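August, a bit after 9 at night

Back from the hearing and my feet hurt, which is silly because I was sitting for nearly all of it. I got to the Tallstead council chamber early, thinking I'd have my pick of the seats, and the place was already packed to the back wall. People were fanning themselves with the agenda. I ended up on a folding chair next to the water cooler, so every few minutes somebody leaned over me for a cup, and I'm pretty sure I now know what half the town smells like.

The hearing was on the river road contract. I've been grumbling in here about it since spring, so I won't go through the entire thing again, but for my own memory: the regional development board gave the work to Bouchard, Bouchard handed a big chunk of it to Flekora, and the road still stops dead at the feed store. There's a barrel with a light on it. That's our road! I drive around that barrel twice a day.

The board's chairwoman finally showed up to answer questions. She skipped the last one (a scheduling conflict, they said) and I honestly expected her to skip this one too. She read a statement that went on for ages and was mostly about how proud she is of the staff. Then the councilwoman from the north ward asked her straight out who had signed the second payment, and the whole room went quiet. I could hear the cooler gurgling behind me. She said she'd have to check her records. Somebody up front laughed really loud and got a look from the clerk.

It went downhill from there, or uphill, depending on how much you enjoy this stuff, and I do, I can't help it. The ex-director was there as well. The two of them used to be on every ribbon-cutting flyer together and tonight they wouldn't look at each other. When his turn came he said he'd warned the board in writing about the payment and been told to let it go. She said no such letter existed. He said he had a copy at home. At home! Why would you come to a hearing about a letter and leave the letter at home? I wanted to stand up and shout it.

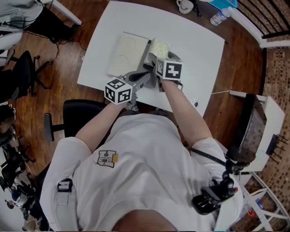
Town Hall Notes

Public comment didn't start until almost 8, and by then a lot of the families with kids had gone. I'd signed up to speak. I was 60th on the list, if you can believe it, and they gave us two minutes each to begin with and then cut it to one when they saw the clock. I had my page all typed up and had practiced it on the dog. With one minute I just read the middle part, about the petition. We got 511 names on it, mostly from outside the grocery and the bus stop, and I said I'd like to know where it went after we handed it in. The council president thanked me and said it had been "received." Received by what, a drawer?

My voice did the wobbly thing. I hate that. But a woman from Trusville patted my arm on the way back to my chair and said they've got the same trouble over there with their bridge, same two companies and everything. We swapped numbers in the parking lot. I'd like to drive over for their next meeting if I can get off work, and maybe bring the copies of the minutes I've been keeping in the shoebox.

They didn't vote. They moved to ask the board for its payment records and come back to it next month, and even that passed by only one. My own councilman voted against asking for the records! I voted for that man. I put his sign in my yard and it killed a patch of grass.

I was so wound up driving home that I missed my turn and had to go around by the school. Ate cold noodles over the sink. I should write to the paper while I'm still mad, though the last letter I wrote mad had "accountability" in it four times and they cut it down to one paragraph.

Need to remember: ask the clerk for the sign-in sheet, call the Trusville lady, find out if the ex-director ever turns up with that letter. Also get dog food. I forgot it again and she's on the last scoop.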